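Search reports Search this site Enter keywords

Kasetti folding kit: progress report to Drundness
2024-06-29
Prepared by Alvar Solberg

1. Status

The evaluation of the Kasetti kit is on schedule for the basic folding tasks and behind schedule for stacking. The kit as supplied by Willach consists of the control software, a set of prepared towel routines and a support contract. The arm, table and cameras are our own and are not charged to this grant.

Since the January report we have logged 954 folding attempts on terry towels. Of these, 600 were single folds and the remainder were double folds. Hand towels and bath towels are recorded separately, and the full log is kept with the project files.

2. Work surface and starting positions

All attempts are made on green cloth. The vendor recommends a plain surface in a color that contrasts with the item, and an early comparison against a bare white top supported this. Edge detection was noticeably less stable on white, mainly with pale towels. The cloth has to be pulled flat at the start of each session. Small ripples do not affect detection, but they do change the height at which the fingers meet the fabric.

Each attempt starts from one of 12 layouts. In eight of them the towel lies flat at an angle to the table edge; in the others it is already partly folded.

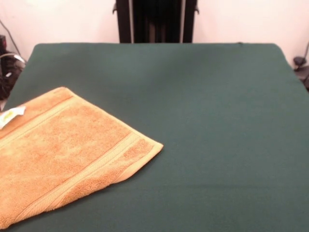
Layouts with part of the towel outside the working area remain the weakest group. The software estimates the hidden corner from the visible hems, and the estimate is usable only when one full short edge is in view. Woven bands are a second source of error. The detector sometimes takes the band for the end of the towel and places the fold line too far in. Willach supplied a revised detector in response. It reduced the fault on our bath towels but did not remove it on the hand towels, where the band sits closer to the hem.

3. Grasping and folding

Single folds are now considered stable enough for unattended runs. Double folds are not. The usual failure is a grasp that takes only the upper layer, after which the lower layer stays behind and the fold opens. Lowering the approach by about 8 mm improved the grasp on thick pile — at the cost of more contact with the table cloth. We have kept the lower setting for bath towels only.

Calibration between the camera and the arm is repeated at the start of every session. The kit's own calibration routine is clear and well documented. Its error messages are less so, and two support requests in this period concerned messages that are missing from the manual.

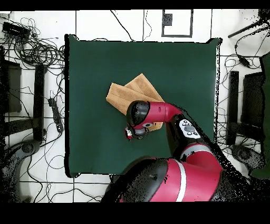 Helge Björklund asked that the final report give results for partly folded starts on their own line, and added that a kit which handles only flat towels would be of little use at the Sæther laundry, where most items come out of the dryer doubled over.

We agree, and the results tables will be split accordingly. The change needs no further runs, as the starting layout is already stored with each attempt.

4. Next period

Work will move to double folds from partly folded starts, followed by stacking. No change to the budget is requested. The support contract should be extended to cover the stacking tests — Willach has confirmed that the present terms can be carried over.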